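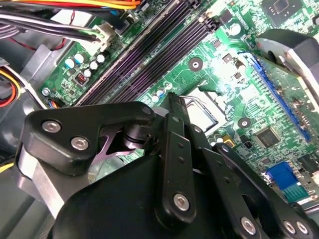 Starting With the Memory Slots: An Afternoon With Nivaldo Bezerra

I've been wanting to get Nivaldo Bezerra to sit down with me for months, and sitting down turned out to be the one thing he wouldn't do. He runs Cetora, the little computer repair shop on the Clastmont side of the bridge, and he talks best standing over an open desktop (so I stood too, and my feet have not forgiven me).

First question, the one everybody asks me to ask him: where do you start with an old machine?

"Memory," he said, before I'd finished. "Take it all out, look at the slots, clean the slots. People bring me a computer that's dead, they've already bought a new power supply, they've bought a new drive, and it's a stick that wasn't pushed in all the way."

A green board with four slots and nothing in them is pretty much his favorite sight, he told me. He likes to see right down the channels. He uses a soft brush and a can of air, and he's fussy about the little latches at the ends. "You hear the click or you don't. If you don't hear it, don't tell me it's in!"

I asked if he ever gets tired of desktops, now that so many of us carry our whole lives around on a laptop. He laughed at me. He grew up in Quintana, taking apart his uncle's office machines on the kitchen floor, and he still thinks a big case with room for your hands is the friendliest thing ever built. "A laptop, I'm polite with it. A desktop, I can relax."

We got onto capacitors next, those small cylinders that stand up on the board in clusters, and I'll admit I'd never given them a thought. Nivaldo gives them a lot of thought. He checks the tops with a flashlight held low, and what he wants is flat. "If the top is puffed up like bread, we have a different conversation." He used to replace them for anybody who asked. Now he'll do it if the board is worth saving or if the owner is really attached to it, and he charges the same either way.

And the processor? He got quiet there, for him. The metal bracket and the lever around the socket make people nervous, and he thinks a bit of nerves is good. His rule for beginners is that you leave it shut until you have a reason to open it, and you never lift that lever while you're talking to someone. (I stopped talking.)

He's been at this 21 years, the last two of them in the current shop after he moved over from Trukthorpe. He keeps a paper notebook of every desktop that goes back out the door running, and the latest entry was number 838, a family computer full of recipes and scanned letters. The owner hugged him. He was still embarrassed about it.

Before I left I asked what he'd tell somebody who wants to open up their own computer this weekend. Unplug it, he said, hold the power button down for a few seconds, and put the screws in a cup. Take a picture of the cables with your phone before you touch one. "And have lunch first. Hungry people force things."

Cetora is open until six on weekdays, and he does answer the phone, just let it ring a while.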